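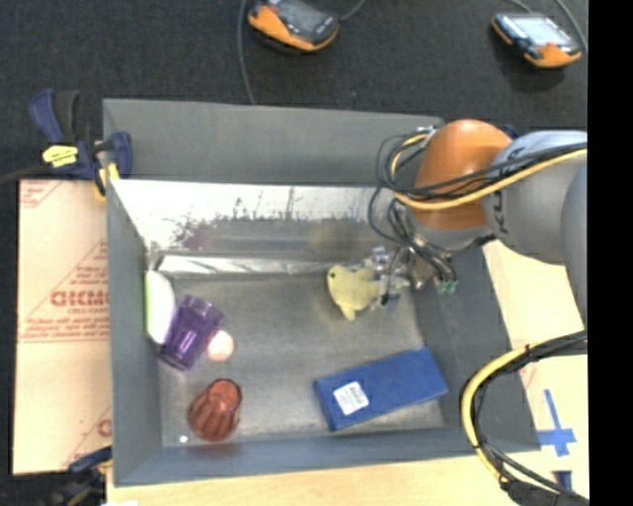 Fish night, in a way. Yellow one, grey bin.

Opened the Guérin white last night, the one Flindwood calls "the perfect fish wine." I have my doubts about any bottle sold that way.

2/ Nose is lemon peel and not much else. Palate is thin, a bit sour, gone in two seconds. With plain cod it was fine – so is tap water.

3/ The shop card says 93 points. From whom? No name, no year. Bushra Jafri asked at the counter and got a shrug.

4/ Also "only 600 cases made." Small doesn't mean good. My uncle made 145 bottles once and we poured most of them on the roses.

5/ The Stilau costs less and has some salt and grip to it. I'd buy that again. The Guérin I'd drink if you were paying – one glass.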